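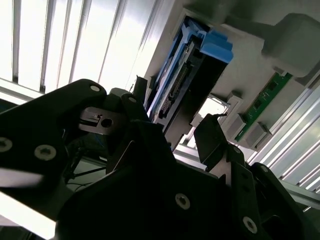 6. Recording examples - drive caddy task

1. Lay the tower on its side, side panel off, interior facing up.
2. Start Bestov, pick the caddy task, hit Record.
3. Guide the arm slowly. Close the fingers on the drive, then pause 2 seconds.
4. Finish the move, hit Stop. Label it right away - good, bad or redo.
5. Reset and repeat. 7 good ones per set.
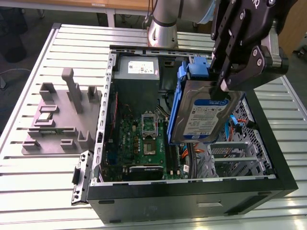

Fig. 7 Gripper on the drive, blue caddy

Caution: watch the cables near the cage. Dont edit bad runs, just re-record.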